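How to fold a two-sided cloth on a small table

Posted 2018-03-09 in Home basics

Quick one today. Got asked again how I fold the two-tone cloths so the same color ends up outside every time. It's easy once you pick a side and stick with it. Takes under a minute.

What you need

A cloth with a different color on each side. A flat table, wiped down. That's it. A patterned tablecloth underneath is fine, and checks are handy for lining up edges.

Before you start

Clear enough room to lay the whole thing out. Shake the cloth once, hard, away from the shelf (I've knocked over a Brudia mug this way, don't ask). Decide which color goes outside. I keep the lighter one out so I can find it in the drawer.

Steps

1. Drop the cloth on the table. Find one corner. Any corner.

2. Pull that corner toward you, then find the next one along the same edge. Now you have a straight side to work from.

3. Spread it flat with the outside color facing down. Smooth from the middle out, not from the edges in, or you just push teh wrinkles around.

4. Fold in half, far edge to near edge. Match corners first, then the middle.

5. Half again, side to side. Run your palm along the fold.

6. Still too big for the drawer? Thirds. Mine goes in a Clokinano box 18 cm wide and thirds fits it nicely.

If it goes wrong

Wrong color outside – open it all the way and flip. Don't try to turn it inside out half folded.

Corners don't meet – the cloth is probaly a bit stretched. Split the difference and move on.

Bunched in a heap and no edge in sight – lift the highest point straight up, let it hang, take whichever corner drops lowest. 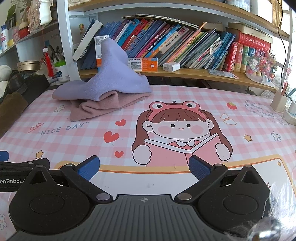 Step 1: lavender on top, dusty pink-brown underneath, one corner pointing to the front.

Storing

Stack folded edge out, so you can pull one without wrecking the pile. Heavier cloths at the bottom. Next up: fitted sheets, when I get to it.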